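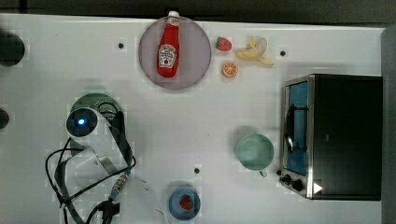

Attachment 1: Table 2, play kitchen area.

Request type: Facilities and equipment
Location: Kornedar Family Centre, play kitchen area
Submitted by: Hala Zoubi, Program Assistant
Assigned to: Remzi Türkmen, Facilities Support
Date opened: 15 July 2022
Priority: Normal
Status: Closed

Description of issue

The white table in the play kitchen area is not holding small items securely. Staff report that the orange slice and the strawberry roll or slide toward the long side during sessions, and that cups placed upright near that side do not stay there. The tabletop also has small open holes in it. Crumbs of modelling dough have been collecting in these and the cleaning team has asked whether they may be covered.

The requester also asks whether the toaster oven may remain on the table. It is heavier than the rest of the play set and staff are unsure whether it counts as a toy or as an appliance under the centre's equipment rules.

Initial response – Remzi Türkmen

Thank you for your request. Before a visit is booked, please confirm the following:
Whether the table has been moved since January, when the floor was last levelled.
Whether the oven has a cord, and if so whether it is plugged in.
Whether the ketchup bottle is empty and sealed. Food containers used for play must be rinsed and have the cap glued.

Reply – Hala Zoubi

The table was moved nearly 16 cm toward the wall in the spring. The oven has a cord, which is taped underneath and is never plugged in. The bottle was rinsed and sealed by Saadet Akyol before it was added to the set.
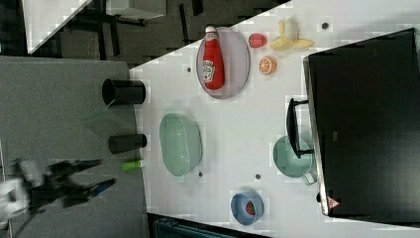 The two black cups are the items staff pick up most often. The larger one is the worse of the pair and has gone onto the floor more than once. The green basin and the small blue bowl with the watermelon slice give no trouble, and neither does the plate. If the cups cannot be kept on this table, we would ask for a shelf for them.

Site visit – Remzi Türkmen

The table was checked with a level, empty and then loaded. One leg was found to be short of the floor on the side nearest the wall. The adjustable foot was turned down and locked. The cups were then placed upright along the long side and remained in position when the table was pushed by hand.

The holes are fixing points and go through the full thickness of the top. They may be covered with flat white caps. A packet has been ordered from Keleck at a cost under the 600 limit for minor works, so no further approval is needed.

The oven may stay, provided that the cord is removed altogether. Taping is not sufficient. Nevzat Sönmez will carry this out and add the oven to the play equipment register.

Follow-up – Hala Zoubi

The caps have been fitted and the cord is gone. Staff report no further falls. The shelf is not required at this time.

Ticket closed by Facilities Support. To reopen, please reply to this message and quote the room and table number.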